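About us

Hello! I started Pollex with a friend from college and a second-hand laptop, and we now write software for robots with two arms. We don't build the arms and we don't sell them – other people do that very well. What we make is the bit in between, the code that looks at a table, works out what's on it and decides which arm should go where.

There are two main pieces. Trumum does the seeing and the planning. Mercado is our replay tool, which lines up every camera view with the joint readings so you can scrub back to the exact moment a grip went wrong (we built it for ourselves and then customers kept asking for it).

Plates and a dish rack, from the wrist cameras and the table views:

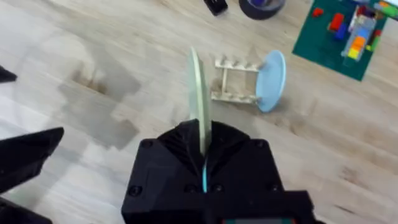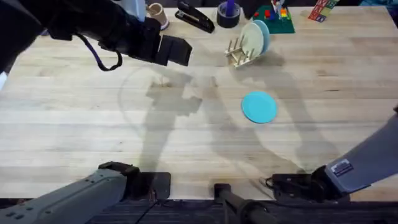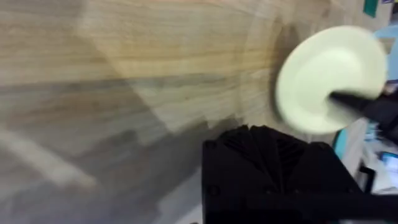
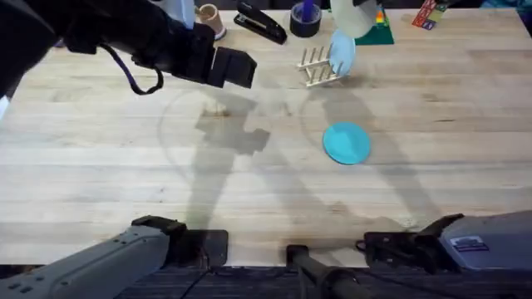 Plates are my favourite thing to work on, I'll admit. They're thin, they hide behind one another, and side-on there's hardly anything for a camera to get hold of. Trumum took 1071 logged runs before I was happy with how it judged the tilt, and I'm still fiddling with the bit that stops the two arms wanting the same patch of air!

There are seven of us now, in an office in Kirkau above a bike shop. We look after 70 robot cells for customers, mostly small labs and a few packing firms. We answer our own support emails, so if you write in you'll get somebody who has worked on the code.

We'll be taking on two more people in January, one for motion planning and one for Mercado. Drop us a line if that sounds like you.

Page last updated 2019-11-12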